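Setting up the cube sort for club night

Robotics Club handbook, page 4. Written by Nia Hughes, with corrections by Chi-keung Tang, who corrects everything.

The cube sort is the first proper task new members get on the arm. You teach it to pick up cubes from the table and put them in the basket, and you leave the club able to say that you've done in an evening what a toddler does between biscuits. It's a good exercise all the same. Nearly everything that goes wrong in the Bustico Cup goes wrong in the cube sort first, where it costs less.

What you need

The arm, with the two-finger gripper fitted
The red, green and blue cubes
The wicker basket
The white cloth
Masking tape
A laptop with Tresarico on it (the club's control program, named by a member who has since left for university and can't be asked)
A second person, awake

Before you switch on

Put the cloth over the table and smooth it from the middle outwards. Creases near the edge do no harm. Creases where the cubes go will tip a cube by a few degrees, and the gripper will then pick it up by one corner and carry it off like something found in a drain.

Look where the cables run. They should have enough slack for the arm to reach both ends of the table. Move it by hand through the whole path with the power off, and watch the cables while you do it, not the gripper. Everybody watches the gripper.

Set the basket down on the same side as the arm and mark its corners with small bits of tape. It will get nudged. When it does, you want to be able to put it back without starting a debate.

Teaching the positions

Open Tresarico and start a new routine. Give it your own name. We have 12 routines called "test" and one called "test FINAL james", and James doesn't know what it does either.

1. Jog the gripper until it is directly over the first cube, with the fingers open. Save this as the hover point.

2. Lower it slowly until the fingertips are either side of the cube and just clear of the cloth. If they touch the cloth, come up a little. Save the grip point.

3. Close the fingers. The cube should be held without shifting sideways. If it shifts, you weren't centred, so go back to step 1 and be honest with yourself.

4. Return to the hover point, then go up again to the travel height. Travel height has to clear the rim of the basket with a cube hanging below the fingers. People measure it with an empty gripper, and then we all hear about it.

5. Move across until the gripper is over the basket. Lower it inside, open the fingers and save the release point.

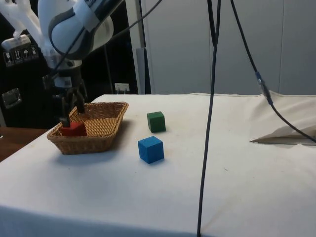

6. Raise the gripper straight up before you move it anywhere else. A sideways move with the fingers still below the rim takes the basket along for the ride, and wicker is surprisingly good at holding on.

7. Repeat for the other cubes, with a different release point for each. Dropping all of them on the same spot works beautifully for the first cube.

Running it

Do the first run at 20 per cent speed. It is very dull. Your second person keeps a hand by the stop button throughout and doesn't look at their phone. If the run is clean, do it again at the same speed, and then go up to half. Full speed needs Chi-keung's say-so, and he'll want to see it done slowly first, so you may as well leave it where it is until he comes over.

When it goes wrong

The cube drops on the way across. The grip point is usually too high. Lower it slightly and try again before you touch the force setting.

The arm stops halfway and Tresarico says "limit". You have asked a joint to bend further than it can. Shift the basket closer, move your tape and save the release point again.

Nothing moves at all. Check the stop button is released. Check it again after you've spent ten minutes reinstalling things.

The routine worked last Thursday and doesn't now. Somebody has moved the table. Find the hover point for the first cube, see how far out it is, and push the table back until it lines up. (Chi-keung says you should re-teach the whole routine. He's right, but he also gets a lift home.)

Packing up

Send the arm to its rest position before you cut the power. Cubes go in the basket, by hand if necessary. Save your routine to the Jonilitz folder and write in the log which speed you reached, so that you can start from there next time.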